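Victor Mbwambo is already halfway through a story about onions when I find him at the back of Kadel, the little supper club he runs above a bike shop. He waves me to a stool and keeps going.

"So my aunt looks at the pot, looks at me, and says, who taught you to be in such a hurry?" He laughs so much he has to put his tea down. "I was nine! Of course I was in a hurry!"

I'd come to ask him about cooking for a crowd, something I'm hopeless at (my last go at a birthday curry fed four people and there were eleven of us). Victor feeds 50 on a normal night, 70 in December, and he learned it all at weddings.

"At a wedding you can't say sorry, it's finished," he tells me. "People will talk about it for 20 years. My uncle still brings up one in Hosine where they ran out of rice, and he wasn't even invited to that one."

His first paid job was at Havau, a hotel kitchen where he peeled things for 2 winters and hardly spoke. He didn't love it. "They were fine people, but everything was portioned, you know? One spoon, one spoon, one spoon. I kept giving the staff lunches too much and getting told off."

It was Faisal Hashmi, then the night baker, who talked him into going out on his own. Faisal does the bread at Kadel now and he wandered over while we were chatting, floury to the elbows, to put me right on a few things.

"He makes it sound like I gave a big speech," Faisal says. "I said, Victor, please go and bother somebody else with all this food." 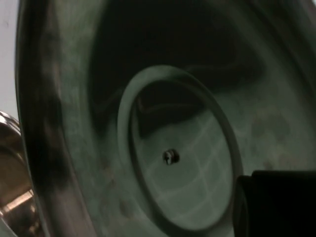 Issue 20

So what should I do about my curry? Victor takes this very seriously, bless him. Cook it the day before, he says, and do your onions in batches, because a crowded pot just steams them. Salt late. And make twice the rice you think you need!

"Cold rice is breakfast," he says. "I've never once been sad about it."

Before I go I ask what he eats on a night off, expecting something grand. He looks a bit shifty.

"Toast," says Faisal, from the other side of the room.

"Good toast," says Victor. "It's his bread."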